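Hand gripper upkeep, March

Station 5 has logged 3,322 cycles on the current pair of handheld grippers. Left and right get the same service at the same interval, even when only one of them is acting up. These are my notes from this round.

Finger alignment

Close the fingers slowly and watch the tips. On the right unit they met with a small offset, so I backed off both finger screws, squared the tips against a steel block and tightened again. The left unit needed nothing. Last adjustment on either one was 1,066 cycles ago.

Plate and strap

The triangular plate on top has to sit flat. Any rock in it shows up later as drift in the recorded wrist angle, and I have lost an afternoon to that before. Check the strap where it loops behind the hand. Tyson Ross likes his tighter than I do, so I mark my setting with a pen.

After that, a bench check with both units in hand. I use the pink pump bottle and the smoky plastic tray, bottle toward the near half of the table, and approach it from both sides with the fingers pointing inward.

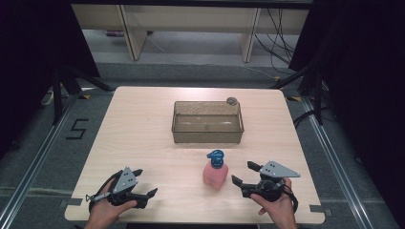
Cables and stands

Keep the cable bundle clear of the tripod feet. If a stand gets bumped, put it back by the hazard tape on the floor and redo the camera calibration. Mine took 7 minutes. Next service is due in 205 cycles for the right unit only, to see if the offset comes back.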